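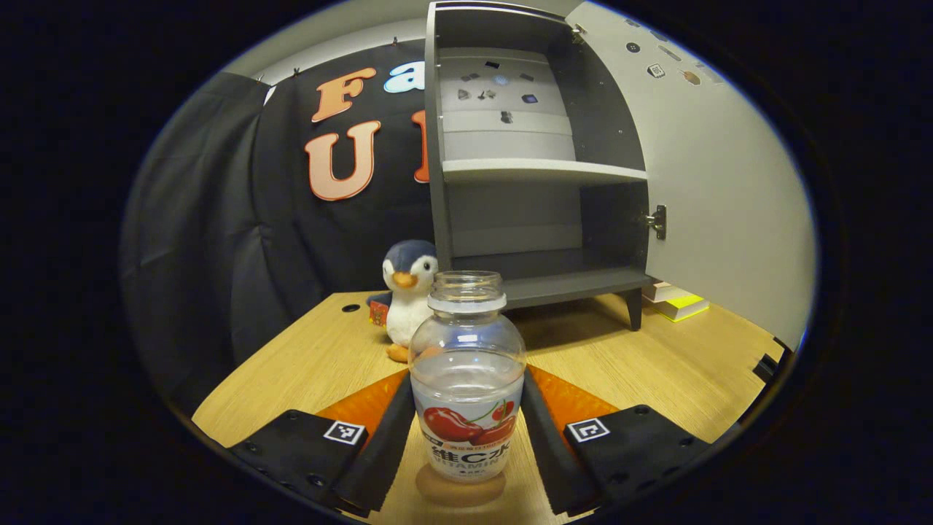
What is the best way to get the paper or plastic label off a clear drink bottle without leaving glue on it?

Warm the glue first, then pull slowly. Fill the bottle with hot tap water, leave it for five minutes, lift one edge of the label with a fingernail and peel it back flat against itself at a steady rate. Any glue left behind comes off with cooking oil, followed by washing-up liquid.

Werico Home Help > Storage and Reuse > Bottles and Jars
Status: open, 3 replies
Viewed 1,186 times

Full question

I reuse thin clear drink bottles on a desk for two purposes: watering a small plant and holding dry items such as rice for refilling a kitchen jar. The labels come in two kinds. One is a full sleeve that goes right round the bottle. The other is a strip with an overlap, glued either along the overlap only or across the whole back.

The sleeves are no trouble. The glued strips leave a band of tacky residue that picks up dust within a day or so and marks the desk when a bottle is laid on its side. The desk is oiled wood, light in colour, so the marks show.

What I have tried so far:

Soaking overnight in cold water. The printed layer came away and the backing stayed put.

Boiling water from the kettle. The first bottle went out of shape at the base and would no longer stand upright. I stopped there.

Nail varnish remover. It took the glue off but left the plastic cloudy.

A kitchen scourer. It took the glue off and left scratches.

I would like a method that works on the thin bottles without warping or clouding them. I would also like to know how to dry the inside properly, as a bottle rinsed and left with the cap on smells stale after a week. I do not want to buy a special product if something in the cupboard will do.

Reply 1 (marked useful by the asker)

There are two separate problems, label and drying, so I will take them in turn.

Label

Sleeve labels normally have a line of perforations down one side. If yours does not, cut it with blunt-ended scissors from the top edge, keeping the lower blade flat against the plastic. Nothing else is needed.

For glued strips, check which glue you have before doing anything. Lift a corner by a few millimetres. If the glue stretches into strings it is a soft type that responds to heat. If the paper tears and the glue stays white and hard it is a water-based type and wants soaking.

Soft glue:

1. Fill the bottle with hot tap water. Do not use the kettle. Thin drink bottles are generally made of PET, which begins to soften at 70 degrees or so, and a thin wall gives way quickly once it gets there. Domestic hot water is usually below that, but check yours if the boiler is set high.
2. Put the cap on loosely and leave for five minutes.
3. Peel slowly, pulling the label back on itself. Pulling outwards at a right angle tends to leave the glue on the bottle.
4. Rub any remaining glue with a few drops of sunflower or rapeseed oil. Leave for ten minutes.
5. Wipe with kitchen paper in one direction, turning to a clean part of the paper each time. Going round in circles spreads it.
6. Wash the outside with washing-up liquid and warm water. Rinse and dry.

Water-based glue:

1. Stand the bottle in a washing-up bowl of warm water with a tablespoon of soda crystals. Fill the bottle as well, or it will float and the label will sit above the water line.
2. Leave for an hour. Overnight is not needed.
3. Slide the label off with your thumb. Scrape stubborn parts with the edge of an old plastic card held nearly flat.
4. Rinse well. Soda crystals leave a white film if they dry on the surface. Wear gloves if your skin is sensitive.

Your cold soak most likely failed through the top layer being plastic film. Water cannot get through it, only round the edges. Score the film lightly or peel the printed layer first, then soak what remains.

The clouding from nail varnish remover is permanent. Acetone attacks the surface of PET. Acetone-free remover is less harsh but I would still not use it on anything that is going to hold food. The scratches are permanent too, and they hold dirt, so keep those bottles for the plant.

Drying

The neck is the difficulty. A narrow neck lets very little air in, and water clings in the grooves of the base.

1. Shake out as much water as possible.
2. Stand the bottle upside down at a slight tilt for an hour. If it stands dead level on its rim no air gets in, so rest one side of the rim on the handle of a teaspoon.
3. Turn it the right way up and leave it open, cap off, for at least a day. Two days in winter.
4. Dry the cap separately. Water sits in the thread of the cap and behind the seal. It is often the cap that smells, so sniff it on its own.

Do not put rice in until there is no mist on the inside of the plastic. If you are unsure, put the cap on and leave the bottle on a sunny windowsill for half an hour. If mist appears, it is not dry.

Wipe the outside thread as well. Sugar from the drink dries in the ribs of the neck and makes the cap stick. An old toothbrush does this in a few seconds.

Reply 2

Just use a hairdryer. Low heat, keep it moving, peel as you go. I do all mine like this and have never needed oil. Then a wipe with surgical spirit if there is anything left.

For the smell, bicarb. Teaspoon in, fill up, leave overnight, rinse.

I would not bother keeping rice in them though. I bought a set of Relano jars and never looked back.

Comment from the asker on Reply 2: The hairdryer worked on one bottle and slightly dented the second. Probably held it too close. Bicarb did help with the smell. Jars do not pour as well, so I am keeping the bottles for the rice.

Comment from Reply 1 on Reply 2: If you use a hairdryer, fill the bottle with cold water first. The wall stays cooler and the glue still softens from the outside. Surgical spirit is fine on the outside for a quick wipe. Open a window.

Reply 3

Adding something on the desk, as the other replies have left it out.

Oiled wood and glue residue do not mix well. If a tacky bottle has left a band on the surface, do not put spirit on it, as this lifts the finish and leaves a dull patch larger than the one you started with. Put a drop of the same oil you use on the desk on a cotton cloth, rub along the grain, leave ten minutes and wipe dry. Test underneath first. On a lacquered desk use a barely damp cloth with a little washing-up liquid instead.

For standing bottles, a cork mat is enough. Mine is a Lennox one, cut down from a larger sheet with a craft knife. An open bottle with a narrow base is easy to knock over when it is nearly empty, so keep it towards the back and away from the cable hole if your desk has one. Water down a cable hole runs along the lead to whatever is plugged in below. The same applies to soft toys, books and anything else at the back that soaks up water. Leave a hand's width between them.

On weight: I measured out rice for a similar job. One large bottle took 870 grams, filled through a funnel and tapped down twice. Two large bottles and a smaller one took 2,050 grams in total, so a two-kilo bag fits with a little room to spare. The smaller sizes are easier to pour from. A funnel with a wide spout is worth finding, as rice jams in the ordinary sort. A piece of card rolled into a cone also works, if the narrow end just fits inside the neck.

Write the date of filling on masking tape and stick it on the bottle. Masking tape comes off clean for several months. Printed sticky labels do not, and you will be back to the original question.

Comment from the asker on Reply 3: The oil worked on the desk. One faint line is left, visible only in low light. I have moved the bottles on to a mat.

Follow-up from the asker, March

Results for the record. Hot tap water and oil cleared five of the six bottles. The sixth had a brittle glue which came off with soda crystals after a second hour. No warping on any of them. Drying with the spoon under the rim took a day and a half in an unheated room, and the caps needed longer than the bottles.

One question remains. Two of the caps still smell faintly of fruit after bicarb and a hot wash. Is it the seal, and can it be taken out and put back? I had a look at the Zidport replacement caps but the thread does not match.

No replies to this follow-up yet.

Related pages
Cutting down a bottle to make a scoop
Removing price stickers from glass jars
Storing rice and lentils in a damp kitchen
Watering a small pot from a bottle while away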